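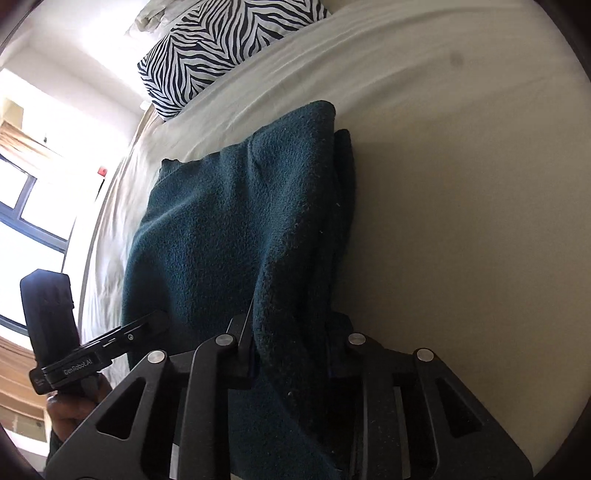

Can they fold a jumper yet? An afternoon at the Janerora open day

I have wanted to go to one of these for years, so when Janerora opened its doors in October I was on the early bus to Steltovton with sandwiches in my bag and far too many questions. Mine was the obvious one. When can a machine do my washing pile?

They have done the building up like a home, or at least parts of one, with a bedroom, a kitchen and a little shop with shelves and a till. Corina Lüthi took our group round, and she started us in the bedroom, which I thought was a bold choice! A kitchen has hard things in it, cups and pans that stay the same shape when you pick them up. A bedroom is all cloth.

The chore was a dark teal knitted garment on a beige sheet, and it was being done with a pair of black hand-held grippers. A person does the moving, but only through the jaws, so you get a fair idea of what a robot has to put up with. I stood as close as I was allowed. Wool-like knit is horrible stuff for this. It's thick, it bulges, and in the shadows you can hardly tell one layer from the next (I know this from matching black socks in winter). Corina said the grab is the hard bit: too shallow and you come away with fluff, too deep and you have the front and the back together.

Then they let us try. I got 1336 on my sticker, which I gather was simply the next one on the roll, and a tea towel to practise with. Well! I have been folding tea towels since I was six and I made a complete mess of it. You lose all the feeling in your fingertips and hadn't realised how much you were relying on it. Beryl Cheetham, who I'd got chatting to on the bus, did far better than me and put it down to years of sugar tongs.

After that came the machine's turn, in the kitchen. They call theirs Lục, and it has two arms on a wheeled stand. It put mugs on a shelf, wiped a worktop and closed a drawer, all slowly and all quite nicely. Then Minoru Takeda gave it a T-shirt. The first fold was lovely, the second one slid off sideways, and it went back and had another go, which got a cheer from the children at the front. A pillowcase beat it altogether. He was very straight with us about that and said a jumper like the one in the bedroom would be a bad day for it at the moment.

The shop was the part I expected to find dull and didn't. Nhàn Trương is working with Futivgate on shelf filling, and boxes and tins are going well. Bags of crisps less so, and anything on a hanger is still a job for a person. Yatziri Galindo asked whether it could turn a coat the right way out, sleeves and all, and Nhàn laughed and said please come back and ask again.

So, yet? For wiping, stacking and putting away things that hold their shape, I'd say very nearly, if you aren't in a hurry. For knitwear, no. I still came home thrilled. Watching a fold go wrong and then be tried again was worth the bus fare on its own, and I've looked at my own airing cupboard with a lot more respect.

If you go, a few bits:

The tour starts at 2 and you want to be there early, as the bedroom is small and the back row sees very little.

Do have a turn with the practice grippers, even if there's a queue.

The café shuts before the last group finishes. I got the final cheese scone and have no regrets.

Buses back to the station go from the far side of the car park, by the bike racks.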